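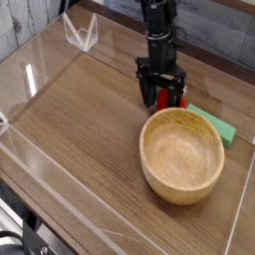
The Bowl, the Sponge and the Red Thing: A Tabletop Gallery

Welcome to the smallest gallery we run. Regular visitors to the Clitia pages will know that the main collection is up to 3,328 pictures of bowls, trays, jars, boxes and the flat surfaces that put up with them. The Window section, where this page lives, is for groups too small to deserve a room of their own. It currently holds 192 pages, several of which are nothing but lids.

This one has a pale wooden bowl in it, so it was always going to get in. I have a weakness for pale wooden bowls. My kitchen shelf has a weakness for them too, in the structural sense, and is now held up by a bracket I bought at Skorkano for more than the bowls cost.

1. Bowl, with company

The round bowl is the biggest thing on the table and sits there like it knows. Look inside for the turning marks, those faint rings left over from the lathe. A lot of makers sand them out. I'd leave them in every time, partly for looks and partly because I have tried sanding the inside of a bowl and would prefer not to do it again.

The walls are thick, too. Thin-walled bowls get all the compliments at craft fairs, but a thick one can be picked up by a person holding a phone in the other hand, and that is how most bowls in my house are picked up.

Tucked up against it is a mint-green block. I have filed it under "sponge, or similar," a category that already had 449 entries and did not need another. Foam comes in that green, bath sponges come in that green, and so did my aunt's entire bathroom. It's a good color next to blond wood, and I say that as someone who has resisted mint for years.

Then there's the red. Every tabletop picture wants one small loud object, and a bit of red does the job with very little effort. Cover it with your thumb and the whole table goes quiet and tasteful, like a dentist's waiting room.

A word on the tabletop itself: medium brown, fine grain, and with enough gloss to throw the light back at you. Glossy tables are lovely until you own one. Mine shows every fingerprint, including some I don't recognize.

2. The same bowl, still empty

A second look at the same table, and now the red object makes more sense. It's fuzzy and rounded, pom-pom territory, and I was pleased to see it, having a soft spot for pom-poms that dates back to a hat I lost in the third grade.

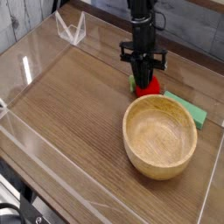
The bowl has nothing in it, and I think it looks better for that. People buy a bowl like this one for fruit, and for a week it holds fruit. After that it holds keys, a dead battery, a coupon for the Hwang garden center and one sad lime. I've had 3 bowls go this way since September and I no longer pretend the next one will be different.

If you like the insides of bowls (and if you've read this far, I have to assume you do), the honey-colored floor on this one is worth a minute. The swirls are faint, so turn your screen up. The outside goes a shade warmer where the shadow falls on it – the same wood doing a fair impression of a different wood.

There's also a sliver of something pale green to the left of the pom-pom. A sliver is all you get. I have put it down in the index as "small, green, undecided," where it joins a button, half a peg and what may be a pea.

Elsewhere in the Window section: Trays With Nothing On Them, Jars I Would Not Open, and Lids (parts one through four). Corrections to the index are welcome, especially from anyone who feels strongly about sponges. The bowl page gets new pictures at the start of each month, or whenever I finish arguing with the shelf.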